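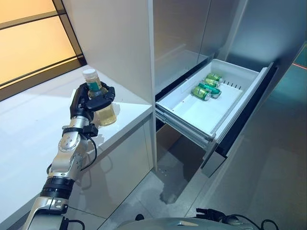

Ticket 436 – Bottle transfer, drawer to counter
Product: Stevon two-hand kit on Toletti torso, evaluation unit
Raised by: Dorottya Juhász
Opened: 15/01/2018
Priority: normal

Fault as reported: during the drinks routine the arm stops with a grip warning while holding a bottle over the worktop. The warning clears by itself, but the routine does not resume. The supplier's manual lists the warning as "hold uncertain" and gives no further detail.

Setup: drawer out, drinks cans on their sides at the back, one clear bottle with a screw cap and a green neck label. Firmware as shipped. Grip force limit at 70 per cent.

Step 1. Restarted the hand controller. No change.

Step 2. Moved the grip point down from the neck label to the narrow middle of the bottle. Warning less frequent, still present.

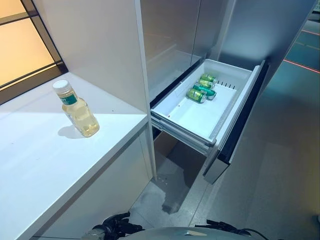
Reading time: 3 min

Step 3. Checked the put-down position separately. Bottle upright on the counter, cap on, well back from the drawer. Head camera view of bottle and cans is clear enough for the Ševčík recognition module, so recognition was ruled out.

Step 4. Raised the grip force limit in small steps. No effect on the warning. Returned to 70 per cent.

Step 5. Read the controller log. The warning is written when the thumb signal arrives late – the delay is almost 1,000 ms in the worst case. The fingers report normally.

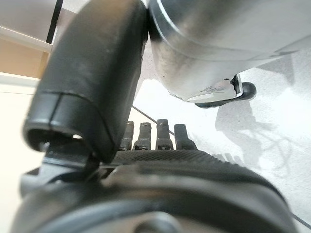 Wrist camera, close view of the hand.

Step 6. Reseated the thumb connector and repeated the routine. Late signals still logged, though fewer. Connector or cable suspected.

Supplier reply (Bultow support desk): known on units built before September. Replacement cable to be sent, fitted by the customer, no recalibration needed.

Status: waiting for part. Evaluation score for reliability left blank until the cable has been fitted and the routine repeated.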